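Home Products Work Surfaces Markers & Blocks Support Contact

Trarnon Tabletop Block Set with Marker Plate

The Trarnon set is a group of white blocks and a flat marker plate for pick-and-place work on a dark table. It is sold by Godoy and ships from the Ivmont warehouse. The blocks and plate are supplied plain white with black printing. A matte black top gives the cleanest edge between part and background, and most buyers already have one.

Blocks carry a square fiducial marker printed in black on a white field. Each marker has its own pattern, so a block can be told from its neighbors at any rotation. The printing is sealed and can be wiped with a damp cloth. Do not use solvent.
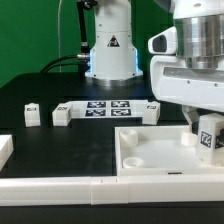 Marker IDs are assigned at the time of order. If you already have blocks from an earlier set, send the list of IDs in use and the new ones will be printed to avoid them. Duplicate IDs on one table are the most common cause of support calls.

The plate is a single flat piece with four markers in a two-by-two grid. It serves as the reference for the table. Lay it flat, square to the table edge if possible, and fix it with thin double-sided tape at both ends. Do not use foam tape, as it raises the plate and shifts the reference height. After the plate is fixed, run the layout check before placing any blocks.

Blocks may be stored on the plate, but keep them clear of the four printed squares while the check is running. A block standing on a square hides the pattern and the check will stop with code 94.

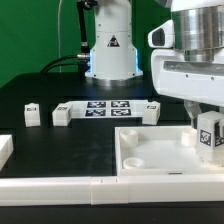 Trays and cups are listed separately under Pledska accessories. Any shallow tray can be used, provided the rim is low enough for the gripper to clear it at the approach angle you have set. Light cups tend to slide when a block touches them, and a thin rubber liner in the tray is usually enough to hold them.

Lighting: even, from overhead. Glare on the sealed print lowers the read rate. If markers drop out at one end of the table only, move the lamp before changing exposure.

Care: store blocks face up in the original box. Replace any block with a chipped corner, as the gripper fingers will seat unevenly on it.

Reorder packs: 2 or 20 blocks. The plate is sold singly. Custom IDs add 4 working days. Orders received after noon on Tuesday go out with the following week's shipment.

Layout notes by Lucimara Andrade. Questions on marker IDs go to Lindalva Honorato at the Ivmont desk.

Share 4 Comments 2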